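Version note, June 30, 2021: this card replaces the older `RULES.txt`, which had grown three different endings and a section that contradicted itself. If you find a line you liked in the old file and can't find it anymore, please open an issue and I'll happily put it back.

# Skenum desk-and-cloth set: card and house rules

Hello, and thank you for reading the card before downloading the data (I know how tempting it is to do it the other way around!). Skenum is a set of gripper recordings made on ordinary desks and tables with ordinary belongings on them: cups, mugs, plates, clothes, towels, whatever was in the room. Bhupendra Prajapati and I, Kilian Fankhauser, look after it between us. Bhupendra handles the Thaler site and the review queue, and I handle the Jurkus site and this file, so complaints about wording should come to me.

Most of what follows is rules. We used to keep the rules separate from the data description, and people would read one and not the other, and then write to us asking why a whole afternoon of recordings had been marked "held". So now they live together.

## What you get

| Item | Value |
|---|---|
| Episodes recorded | 1189 |
| Episodes released | 1110 |
| Sites | 2 (Jurkus, Thaler) |
| Task templates | 14 |
| Review tool | Kanonel |
| Annotation language | English |

The gap between recorded and released is entirely made up of episodes held at review. Held episodes are kept, along with the reviewer's note, and you can ask for the list of notes, though not for the recordings themselves. I'd encourage you to ask. The notes are short and some of them are the most useful thing we've written.

Each episode folder holds the camera streams, the gripper state log, a `task.txt` with the instruction as it was given to the operator, and a `review.md` from Kanonel. The review file always has the same headings, even when there's nothing to put under one of them. Please write "none" in that case and don't leave the heading blank. A blank heading makes Kanonel think the review isn't finished, and then it sends Bhupendra a reminder every morning.

## Rules for the gripper and the thing in it

These are the rules we get asked about most, so they come first.

1. **Grip only what the task names.** If the instruction says cup, the fingers close on the cup. Moving something else out of the way with a finger is allowed only where the template says so, and at the moment that's true of the cloth templates and no others.
2. **Empty drinkware.** Any cup or mug that goes on the desk is emptied first and wiped out. I don't mind how sure you are of your hands.
3. **Lids stay as they are.** If a cup has a lid when the episode starts, it has a lid when the episode ends, unless taking it off is the task.
4. **No squeezing to test.** Thin plastic remembers. Set the force limit from the object sheet before the approach, and if the object isn't on the sheet, use the soft setting and add a line to the sheet afterward.
5. **Release over a surface.** Fingers open when the object is resting on something, and the operator says "down" out loud before opening them. We log the word.

Rule 5 sounds fussy, and new operators do giggle at it for the first hour or so. It came from a long stretch in which the gripper log and the spoken log disagreed about when a grasp was over, and it has made labeling so much easier that I'd keep it even if everything else on this page were thrown out.
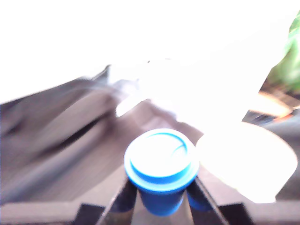 Labels for grasp start and grasp end follow from the same habit. Grasp start is the first log line at which both fingers report contact. Grasp end is the spoken "down", or the first line with either finger out of contact, whichever comes earlier. If the two are far apart, the reviewer writes the difference under "Timing" and leaves both values in place. Please don't average them! An early contributor did that with the best of intentions, and it took Bhupendra the better part of a week to find all the places where it had happened.

A word about speed, while we're near the subject. We don't hold an episode for motion blur. People and machines move, and a model that has only ever seen crisp cloth is going to have a rude surprise in somebody's living room. Blur is written under "Image quality" with one of three words: `none`, `partial`, `heavy`. The same goes for glare. Windows are allowed, lamps are allowed, and a washed-out background is marked and kept so long as the reviewer can still tell what the gripper is holding. If you can't tell, the episode is held, even if the operator swears they remember.

## Rules for the desk

The desk is where our two sites used to differ the most. Jurkus cleared everything off before each session and Thaler cleared nothing, and for a while you could guess the site from a single still, which was exactly what we didn't want. The shared rule now sits somewhere in between.

- Leave the belongings that normally live there. Plants, bottles, trays and cables may stay.
- Take away anything sharp, hot, or breakable enough to make you nervous. (A ceramic mug is fine. Your grandmother's ceramic mug is not.)
- Clothing used as a task object should be free of jewelry, pins and anything in the pockets.
- Cloth may be crumpled, folded, hung or draped. Write which in the `cloth_state` field, and use `mixed` if there's more than one piece and they differ.
- Spray bottles stay at the back of the work area, outside the planned path, and are never a task object unless they've been rinsed and filled with plain water.

Supports are a little different. If a task puts one thing on top of another, the lower thing has to be entered as the support, and "desk" is only correct when the object really does touch the desk.
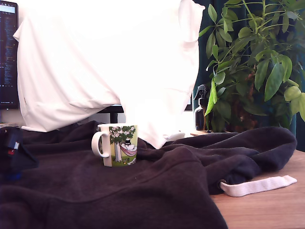

Soft supports deserve more care than they usually get, and I'm going to be long about them, so do go and get a coffee. A reviewer who types `mug, on desk` out of habit has thrown away the interesting part. The mug with the top-hatted figure in the pink hammock has its base on dark fleece, so its support is `garment`, and the light wood beneath the garment goes in as `surface_under`. The white drawstring belongs to the garment and gets no label of its own, even where it lies out across bare wood, but it does get the `loose_cord` flag, and for any episode with that flag the planned path has to clear the full length of the cord. We ask for handle direction as well, from the camera's point of view, and for that mug it's `left`. If the handle can't be seen, write `unseen`. Please don't work it out from an earlier episode, however confident you feel about which way the mug was turned.

## Screens, papers and privacy

Screens on or near the desk may stay on. The reviewer opens the recording at full resolution and tries, properly tries, to read them. If words can be made out, the episode is held until the region has been masked. If the text is too small to read, the episode goes through with `screen: unreadable`. A screen that's switched off is `screen: off`, and a desk without one is `screen: none`. Letters, labels with addresses, badges and calendars go through the same check, and for those we mask even the doubtful ones.

Faces aren't allowed in released episodes, full stop. Hands are fine if their owner has signed the form. Pets have never been covered by a form and I suppose they can't be, so if the cat comes in, pause the recording and start a new episode when the cat has finished.

Prints and characters on mugs, shirts and so on may be described in the notes in plain words. We don't use the names of characters or makers as class labels. The class is `mug`, and the drawing on it goes under "Markings".

## Stopping

Either person in the room can stop an episode, at any time, by saying "stop" or by pressing the button. They don't owe an explanation. The operator lets go of the controls, waits for the arm to come to rest, and only then reaches in. A stopped episode is saved with `ended: stop`, and it's released like any other if the rest of the review is fine. We don't keep a tally of stops per operator, and we'd ask anyone building on this set not to work one out. The minute people feel counted, they stop pressing the button.

After a stop that involved contact with something it shouldn't have touched, take a break before the next episode. Check the finger pads, check the object, and write a line in the session log, even if the line is dull.

## Known gaps

- Left-facing handles are more common than right-facing ones at Jurkus. I'm left-handed and I set out most of those desks, sorry.
- Transparent objects are hardly covered.
- `cloth_state` was added partway through. For older episodes it was filled in from the recordings by Bhupendra and not by the operator, and those carry `filled_by: review`.
- The white balance at Thaler drifts over the course of a day. We've left it alone.

## Contributing

Fork, branch, and run the Kanonel check before you open a request. One site per request, please, and keep the reviewer and the operator different people, also when you're a small group and it's a nuisance. If you want to change a rule, change it in this file in the same request as the data that needs it, and tell us in a sentence or two what happened on the desk that made you want it. We answer most requests within June's usual rhythm, meaning slowly when it's sunny, but we do read all of them.

Questions about masking and reviews go to Bhupendra, questions about object sheets and anything in this card to Kilian.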